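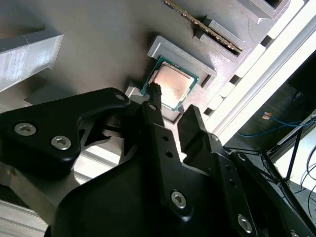

I bought the Drodent driver set in February to replace a bag of loose hex keys that had been getting worse for years. It cost 79 dollars. For that you get a handle, a short extension, 20 bits and a hard case with a hinged lid. Most of my work with it is on computers and small machines, the sort of job where countersunk hex-socket screws hold flat black plates together and a desktop CPU sits close by in a gray printed holder. Screws like that punish a cheap key. The socket is shallow, and if the tip is even slightly worn it rides up and takes the corners with it.

The Drodent bits fit well. The small sizes go in with no wobble, and I have not rounded a socket with them yet. I did chip the smallest one on a screw that had been glued in, and I put that down to me. Tikgate, where I ordered the set, sells single bits, so I got a replacement without buying the whole tray again.

The handle is the best part. It has a free-spinning cap at the back that you rest in your palm while your fingers turn the body, and the cap runs smoothly. The grip is plain metal with fine ridges. My brother-in-law Deming Xie has larger hands than I do and found it too thin after an hour of taking apart a printer. He went back to his Altance, which has a fat rubber grip and costs less. I tried his for a weekend. It is more comfortable, but the bits sit loose in the socket and one stayed behind in the screw twice.

The magnet in the Drodent is strong enough to carry a short screw down into a case. With a long screw and the extension fitted, it droops. I hold those with tweezers.

The case is less good. The bits press into foam, and the foam has started to tear around the two sizes I use most. The sizes are printed on a card inside the lid in gray on black, and I need a lamp to read them. They are also etched on the bits, but so small that this is no help to me. I ended up marking three of them with nail polish.

There is no torque limit on this handle, so you still have to go by feel. Anyone who needs a set torque should look at something else. For furniture, bikes and anything bigger than a coin, it is the wrong tool — the handle is too narrow to put real force through.

I would buy it again at this price, mainly for the fit of the small hex bits. If you only open a computer once a year, the Altance will do.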